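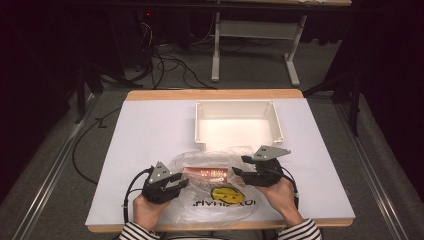 Ticket 113 - Beutel mit Etikett lassen sich nicht sauber in die Schale legen
Standort: Saltgate, Packtisch 2
Gemeldet von: Loïc Tanguy
Angelegt: 2020-10-10
Status: in Beobachtung

Problem
Die durchsichtigen Beutel mit dem gelben runden Etikett knittern beim Anheben stark. Der flache Inhalt rutscht dann in eine Ecke und der Beutel liegt schief in der weißen Schale. Bei 30 Beuteln war das 15-mal der Fall. Mit der alten Lieferung vom April gab es das nicht.

Geprüft
- Schale gegen eine andere getauscht: kein Unterschied.
- Weiße Platte abgewischt und neu ausgerichtet: kein Unterschied.
- Beutel vor dem Anheben flach gestrichen: deutlich besser, kostet aber Zeit.
- Beutel der Firma Quinlan mit demselben Inhalt: kein Verrutschen.

Antwort Lager Nadenside
Die neue Lieferung kommt von Flenham und ist laut Lieferschein eine Nummer größer als bestellt. Der Inhalt hat darin zu viel Spiel. Restbestand bitte getrennt lagern, Ersatz ist angefragt.

Vorgehen bis zum Ersatz
Beutel mit dem Etikett nach oben auf die Platte legen, Luft herausstreichen, an zwei gegenüberliegenden Seiten fassen und waagerecht in die Schale setzen. Nicht am oberen Rand hochziehen - dort sackt der Inhalt sofort weg.

Nachtrag Tanguy
Zweiter Durchgang mit 30 Beuteln nach dieser Anweisung: 2 lagen schief. Ticket bleibt offen, bis die richtige Größe da ist.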